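4.2 Glare and the reading of plain floors

One of the most rewarding parts of the Plokgate study was how much people had to say about light on a plain floor. We had expected comments on color and noise. What we got, over and over, were stories about bright patches: where they fell in the morning, who moved a chair to get away from them, and which corner of the hall people crossed more slowly when the sun was low.

We interviewed 33 regular users of the hall, and 13 of them brought up glare before we had asked about it. Several used the word "puddle." Older visitors in particular told us that a sharp-edged patch on a gray floor could look like a step or a spill, and that they steered around it even on days when they knew better. This fits nicely with the Keltell survey (Section 2), where the same complaint came up in a building with a very different plan.
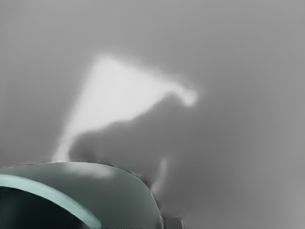 Figure 3. A bright, roughly wedge-shaped patch of light on a matte gray surface (computer rendering).

The shape of the patch seems to matter as much as its brightness. Soft, rounded pools of light under the north windows drew almost no comment, and two people told us they liked them very much! Straight edges were another story. When we went back in May and hung thin blinds on the Unemier side of the hall, the hard outlines faded, and the detours we had mapped along that wall grew shorter.

We find this exciting, partly for how cheap the change was. The blinds cost far less than the new flooring proposed in the Cárdenas plan, and they went up in 40 minutes. We do not claim that blinds would help everywhere. The hall faces southeast, its floor has no pattern at all, and most of our visitors come before lunch. A patterned floor may well hide the same edges, a question we take up in Section 4.3.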